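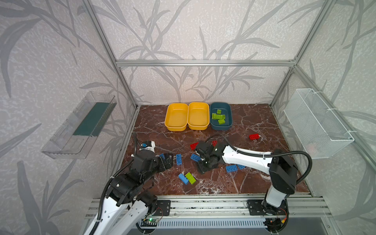

## Section 3: Planning and Budgeting for Your Cendetell Two-Arm Sorting Cell

Welcome back. By now you've picked a room and talked to whoever pays the bills, so let's sit down and work out what you need to buy, what you can put off, and where the money tends to slip away. Take your time with these steps – a slow afternoon with a pencil is cheaper than a second delivery.

1. **Write down the job first.** Sorting chunky toy bricks by color into open bins is a good starter job, and the prices in your Cendetell quote are built around it. If your parts are smaller, softer or heavier, tell us before you order, as you may need different gripper fingers.

2. **Measure the room.** Leave 60 cm of clear floor on every side of the enclosure. You'll want to get behind it sooner or later, and it is no fun moving a bolted cell.

3. **Budget for the pair of arms and the front rail together.** Both arms bolt to the same rail, each on its own mounting plate, so please don't order one arm now and hope to match the rail later.

 > **Note:** The Staltanton rail kit comes with plates and screws. The Zabala kit has the plates only, and the screws go on a separate line of the order.

4. **Plan the cable runs.** Corrugated sleeve is sold by the length, and an arm needs a good generous loop at each joint. Add a bag of 100 cable ties while you're at it – they're the cheapest thing on the list and the first to run out.
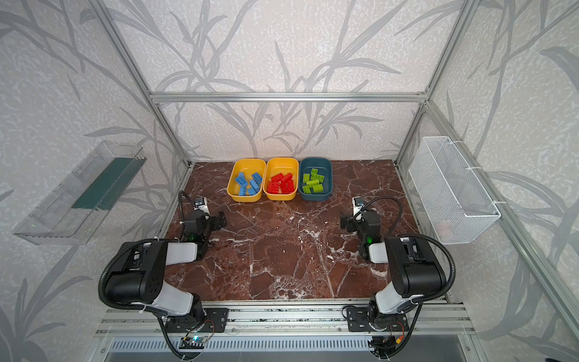

**Do I have to buy bins from Cendetell?**

Any rigid plastic bin with an open top and a smooth rim will do, so feel free to use what you have on the shelf. Buy a few spares of the same shape, though, because a swapped bin of a different height means teaching the arms their drop points all over again.

5. **Set aside money for wear.** Gripper fingers are the part you'll replace most often. We suggest keeping 13 percent of the hardware price back for fingers, sleeves and small electronics during the first year.

 > **Caution:** Switch off the power at the wall before you change fingers or touch any board on the rail. Keep hands out of the enclosure whenever the arms are powered.

6. **Decide on cameras early.** A camera at the wrist gives you a close look at each pick.

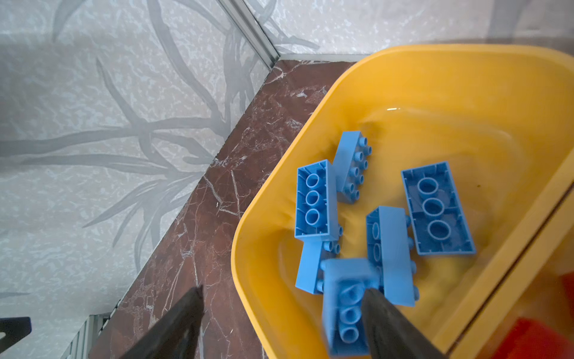 It does add a cable to every arm and a little more to the computer bill, so price it now with everything else and save yourself a second round of approvals.

7. **Check your dates.** Gikstead holds a written quote for 31 days. If your budget year closes in September, ask for the quote early in the summer and have the order form signed before it runs out.

Once your list is complete, copy the totals onto the worksheet at the back of this guide and go on to Section 4, Receiving and Unpacking.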